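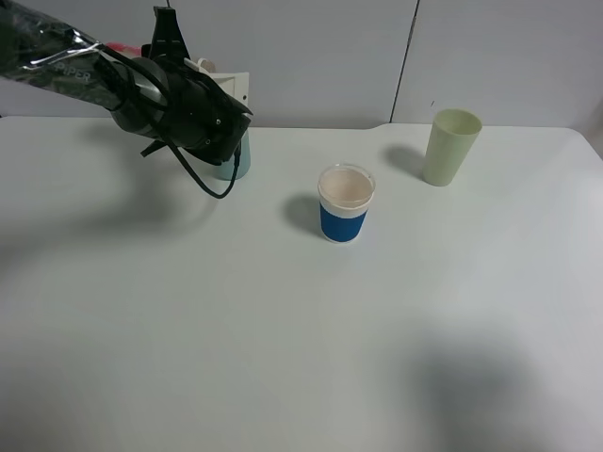 Chapter 7
Protest, Petition, and the Power to Change a Law

On 5th March, the town council of Prevcombe voted to close the public landing at Omberg and lease the site to a shipping company, Oltmanns. The ordinance took up less than a page. By the following November it had been suspended, amended, and sent back to the voters. The wording of the law had barely changed in that time. What had changed was the number of people who were paying attention to it.

This chapter is about what happens after a law has passed. Chapter 6 followed a bill from its first draft to the final vote, and it is easy to come away from that material thinking the vote is the end of the process. For most laws it is. A small number, however, meet organized opposition after they are adopted, and the people opposed have several tools they can use. They can march, they can collect signatures, they can go to court, and they can wait for the next election. Most movements use more than one of these, and the order in which they use them matters.

The Omberg case will come up throughout the chapter. It is a small case, and its size makes it easy to follow. The council had five members, the vote was three to two, and the records are complete.

7.1 Why opposition starts late

Opponents of a law are often asked why they did not speak up sooner. The Prevcombe council held two hearings on the lease before the vote. The first drew almost no one. The second was moved to a different hour, and the notice was posted only at the town hall.

Political scientists describe this as a problem of attention. The costs of a proposed law are hard to see while it is still a proposal. Once a gate goes up across a road that people use every morning, the cost is plain. Opposition also takes time and money to organize, and few people will spend either on something that may never pass.

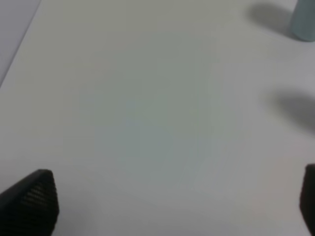 A second reason has to do with who is affected. Oltmanns stood to gain a great deal from the lease and had every reason to send someone to both hearings. The residents who used the landing each stood to lose a little. When benefits are concentrated and costs are spread out, the side with the concentrated interest usually organizes first. We will return to this idea in Section 7.4, where it helps explain why some movements fade after a strong start.

7.2 The petition

Under the Prevcombe charter, residents had 30 days to file a petition against a new ordinance. The charter required 2,367 valid signatures. If the petition met that number, the ordinance would be suspended until the council either repealed it or placed it on the ballot.

A group calling itself the Lekico Association, after the old name for the waterfront, filed 3,056 signatures. The clerk then had to check them. Signatures can be thrown out for several reasons: the signer lives outside the town, is not registered to vote, or has signed twice. For this reason, groups try to turn in many more names than the law requires. The association cleared the requirement after the check, and the ordinance was suspended.

Note the difference between a petition of this kind and the kind most people sign. An ordinary petition is a request – officials may read it and do nothing. A referendum petition has legal force. Once the clerk certifies it, the council must act.
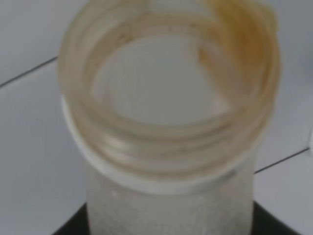
The council's choice was a narrow one. Repeal would have exposed the town to a claim from Oltmanns, which had already signed the lease. A ballot measure would be slow, and the three members who had voted yes would have to defend their votes in public. They chose the ballot, but first they amended the ordinance to keep a footpath open to the water. The association then split over whether the amendment was enough.

Splits like this one are common. A movement that agrees on what it opposes may not agree on what it would accept. Section 7.3 looks at how leaders handle an offer of compromise, and at what happens when members believe the leaders have settled for too little.

Key terms for this chapter
referendum petition
certification
concentrated interest
suspension of an ordinance
ballot measure

Before you read on
Find out whether your own city or county allows voters to petition against a local law. Write down how many signatures are needed and how long residents have to collect them. You will need both figures for the exercise at the end of Section 7.3.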